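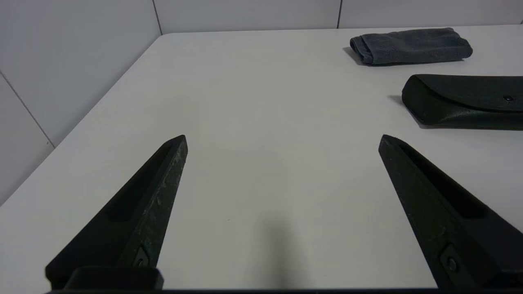 How should a towel be folded for a small tabletop? Into a compact rectangle, long side parallel to the back wall.

Set the case in front of the towel, flap closed.

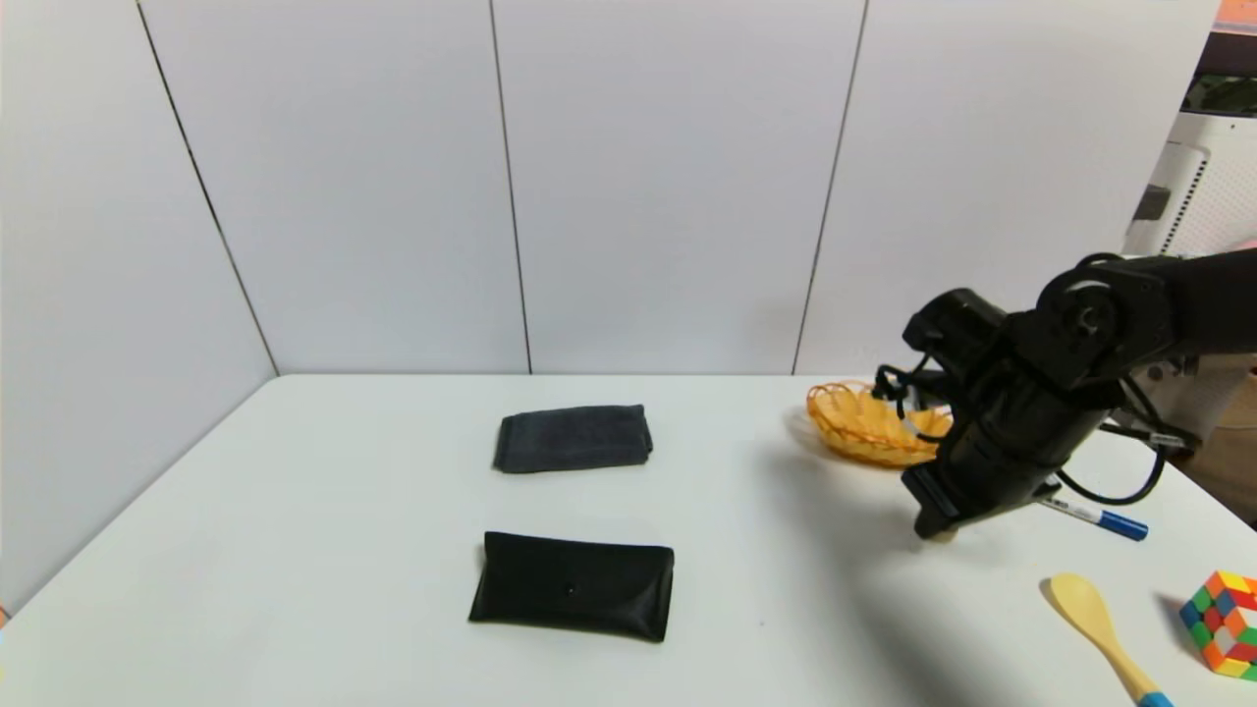 One reader puts the basket down first – easier to judge the space, she writes.

Either order works. Keep the back corner clear and

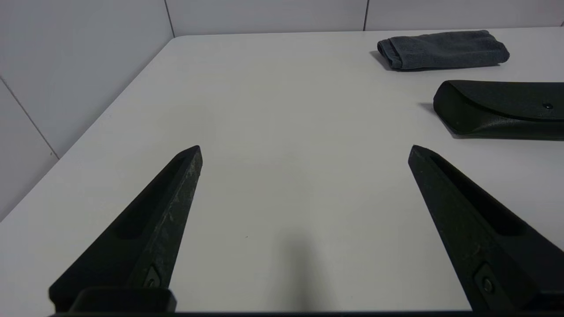 leave a gap wide enough for a hand. Pens and spoons go last.

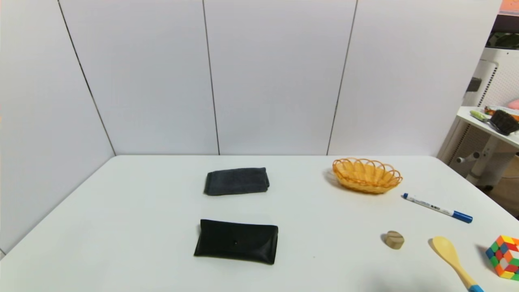

Another reader stores pens in the basket and leaves only spoons out.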